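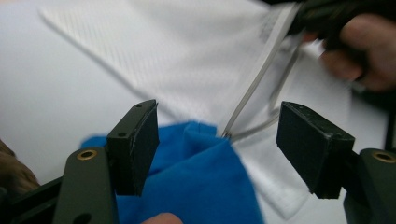
Gönül Canpolat had promised the Plornurwood choir costumes by September, and she was a woman who kept promises once she had complained about them enough. The script called for a cloud and a river. The budget called for 24 dollars. So the cloud was going to be a big white piece with a band of mesh across it, which at least meant the cloud could breathe, and the river was a bunched-up lump of blue that looked more like a bath mat having a bad morning. She set the points of the scissors down on the white, right beside the blue, and thought about rivers.

"You're not going to measure?" said Hayley Bunting from the doorway.

"I measured in my head."

"What did your head say?"

"Fourteen."

"Fourteen what?"

Gönül let that one go. Hayley had been cast as the river and felt this gave her a vote. She had also read all 262 lines of the play, including the ones Liu had cut, and would recite them if left standing too long.

"The river's supposed to be majestic," Hayley said. "It says so on page 31."

"It's going to be warm. You'll be glad of it in that hall."

"Majestic and warm?"

"Mostly warm," said Gönül - and asked her to go find the pins.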